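The Arms Are Still Learning to Clear Lunch

At Villalobos, the contract caterer on the edge of Grorkau, the dish room used to be where you were sent if you annoyed the chef. Noemi Amato spent six years there and says she annoyed him only once. In May her job title changed to cell lead, which came with a lanyard, a tablet and no chair.

Her new colleagues are two black robot arms from a firm called Zestex. They are meant to take over the sorting of returned trays, and they do it at the pace of a man reading his own parking ticket. A good person on the old line could strip a tray while complaining about the bus. The arms don't complain, but on Wednesday mornings somebody has to reset them.
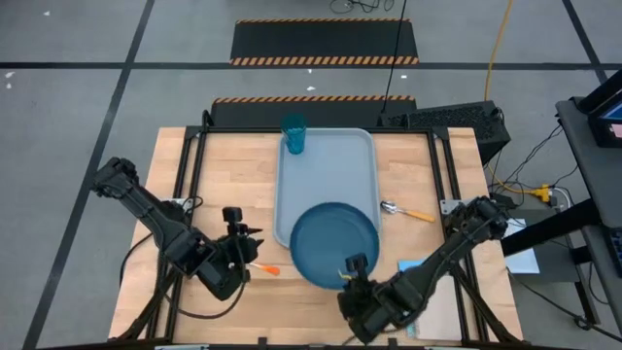

4 min read

The practice table holds one place setting's worth of trouble: a pale blue tray, a round plate hanging over its lower end, a teal cup, and cutlery with orange handles. Amato arranges and rearranges it for much of her shift. She has strong views on spoons. "A plate has an edge, you can get hold of it," she says. "A spoon just lies there and waits for you to be wrong."

Management counts trays. The pilot has handled 2,148 of them so far, and the weekly report puts success at 91 percent, a figure that appears in large type. The remaining nine percent appears in Amato's afternoon.

Her pay went up a little and her hands have stopped cracking from the detergent, which she mentions before the pay. What she misses is the talk. The dish room was loud and wet, and you heard everything about everyone. Now she spends hours beside a table with two arms and a monitor, and gets her gossip secondhand at the coffee machine, cold and missing the names.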